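Groltix Community > Backup and Recovery > Restore Testing

Thread: How often do you really test a full restore?

Posted Thursday, July 3, 2025

pinewood_dan wrote:

Hi all, long-time reader, and I think this is only my second post, so please be gentle with me. We're a mid-sized distributor with 37 virtual machines on two hosts, and the nightly jobs in Groltix have been green for as long as I've been here. My new boss came from a place that got burned badly, and she has asked me to write down a recovery plan with a real test schedule in it. Up to now my "test" has been pulling back the odd spreadsheet when somebody in sales deletes it (which happens more than you'd think!).

So what do the rest of you do? Monthly? Once a year with everybody in on a Saturday? And do you bring up every machine or just the important ones? I'd love to see how other people have set this up before I promise her something I can't keep up with.

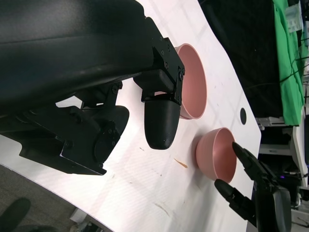
Arturo Melis
Forum Moderator, Backup and Recovery

Welcome, Dan, and please don't worry about being new at this, we were all there once and some of us stayed there for quite a few years. I think your boss is asking for the right thing, and she has asked at a good time, while nothing is on fire.

My own habit is a small test every month and a big one every August, when the office is quiet and people are more forgiving about a slow afternoon. For the small one I pick 4 machines and bring them up in an isolated network, log in to each, open whatever application lives there, and write down how long it took from the first click to a working login screen. For the big one I bring up everything in the order the plan says, and I let somebody other than me read the plan and do the clicking. That last bit is where I have learned the most. The first year, my colleague stopped on page two because I had written "start the usual services" and of course the usual services were only usual to me.

As for a green job, all it tells you is that the data was copied. I would still want to see the database mount and the application talk to it.

kettle_and_toast wrote:

I'll disagree with Arturo a little, with love. Monthly sounds fine until you're a one-person shop. I look after 50 machines by myself, plus the phones, plus the printers, plus whatever the owner bought over the weekend, and a monthly test on my calendar turned into a monthly thing I felt bad about. I went to quarterly and I do it properly each time. I'd take four good ones a year over twelve where I'm half asleep and ticking boxes.

I also think picking machines at random is a bit of a waste. Nobody here would miss the old label server for a week. The order system would have people standing at my desk in ten minutes, so the order system gets tested every single quarter.

rornetti_beth wrote:

I'm somewhere between you two. We moved from Rokex to Groltix last year, and the thing that made the difference for us was scheduling the boot checks so they run overnight on their own and leave a report in the morning. They're not a full test, I know, I know, but they do catch the silly stuff. Ours caught a domain controller that wouldn't come up because of a network adapter setting left over from the move, and I would much sooner read that in a report with my coffee than find it out during an outage.

Dan, one question back at you – do you have your startup order written down anywhere? Ours at Rornetti lived in the head of a very nice man who retired. We had to phone him. Twice!

pinewood_dan wrote:

Oh boy. No, we do not. I know the domain controllers go first and then the database server, and after that I've always sort of felt my way along. That's going to the top of my list tonight, thank you Beth.

Kettle, your point about being one person hits home too. There are two of us here, but my coworker is mostly on the warehouse scanners, so in practice it's me. 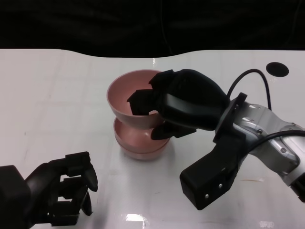 Arturo Melis
Forum Moderator, Backup and Recovery

I'll happily give some ground to Kettle on the schedule. Quarterly and thorough is a perfectly respectable plan, and if the automatic checks are running overnight the way Beth has them, then the gap between tests is a lot less worrying than it used to be. I would still hold out for random picks, though! Keep the order system in every time, by all means, and then add one or two machines from the bottom of the list. My worst afternoon in this job was over a little license server I hadn't thought about in ages, and everything important was sitting there waiting on it.

For the startup order, Dan, start with a plain table: machine name, what it needs before it can start, who to call about it, and how you know it's healthy. Print a copy. I keep mine in a binder in another building, because the wiki is one of the things you'd be restoring.

kettle_and_toast wrote:

OK, the license server is fair. I just went and looked, and ours isn't in my test group either. Adding it now, and grumbling.

I'm not sold on the binder, mind you. Mine was out of date within a month and I nearly followed it. I keep a PDF on an encrypted stick and replace it each time I test.

bellini_backups wrote:

Jumping in on the isolated network, which hasn't had much attention. Please check that it really is isolated before you power anything on. At Bellini we brought up a copy of our mail server in a test network that had one route nobody had removed, and it cheerfully sent out 255 old queued messages, including a lunch invitation to a customer from the spring before. He was very sweet about it. I now ping the production gateway from the first test machine, and if I get an answer I stop right there.

Also, write down your times, Dan. Management will ask how long you'd be down, and a number from your own test is worth so much more than a guess.

rornetti_beth wrote:

The lunch invitation has made my week. Did he come?

bellini_backups wrote:

He did, and we paid.

pinewood_dan wrote:

This has been so helpful, thank you all for taking the time. I'm going to propose quarterly tests with the order system always in plus two random machines, overnight boot checks in between, and one full run in August with my coworker doing the clicking (I haven't told him yet). Startup table first, though. I've got nine rows so far and already two where I had to write a question mark under "who to call", so I'll be wandering around the building with a clipboard on Monday.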